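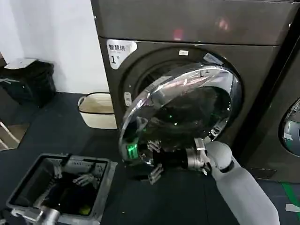
Laundry Room: Frequently Asked Questions
Dulcombe House, ground floor

Where is the laundry room?
Ground floor, past the mailboxes, last door before the bike storage. Your apartment key opens it.

When is it open?
From 6 a.m. until 11 p.m. The door locks by itself at 11, so start your last load early enough to get it out. If your clothes are locked in overnight, they will be there in the morning. Please don't call the emergency line about them.

Which machines can I use?
The dark front-loaders are for all residents. The older Zanska top-loader in the side closet is for building linens only.

How do I pay?
With the laundry card you got when you moved in. Add money at the box by the mailboxes. A replacement card costs $2.

What does the sticker with the number 1 mean?
The sticker is in Chinese, and the number 1 is part of what is printed on it. It is not a machine number on our list. When you report a problem, tell us where the machine is standing.

Should I leave the door open or closed when I'm done?
Open. Closing it traps moisture and the gasket starts to smell. Swing the door back far enough that it won't drift shut. Don't hang bags or wet towels on it.

The door won't close. What should I check?
Look for a sock or sleeve caught between the glass and the gasket. Then check the latch on the edge of the opening for lint. Push on the rim until it clicks. If it still won't catch after that, leave it and use the next machine.

How much detergent should I use?
Half of what the bottle says is plenty for a normal load. Too much leaves suds in the drum and can stop the rinse. No powder, please.

Can I wash a comforter or a rug?
A twin comforter is fine on its own. Rugs with rubber backing are not allowed. For anything larger, Ternach Cleaners on the corner has bigger drums.

Where do I put lint and empty bottles?
Lint, dryer sheets and used wipes go in the black bin in the corner by the wall. Bottles go in the recycling outside. Household trash does not belong in either one.

Someone left clothes in the machine. Can I move them?
Wait 11 minutes after the cycle ends, then put them on the folding shelf in the hall.

I lost something. Who has it?
Small items are kept at the front office in a drawer. Ask for Edivaldo Leite. Anything unclaimed by the end of October is donated.

Who fixes the machines?
Živko Kos handles repairs through Janevski Appliance Service. Report problems to the office at extension 123 and leave your apartment number.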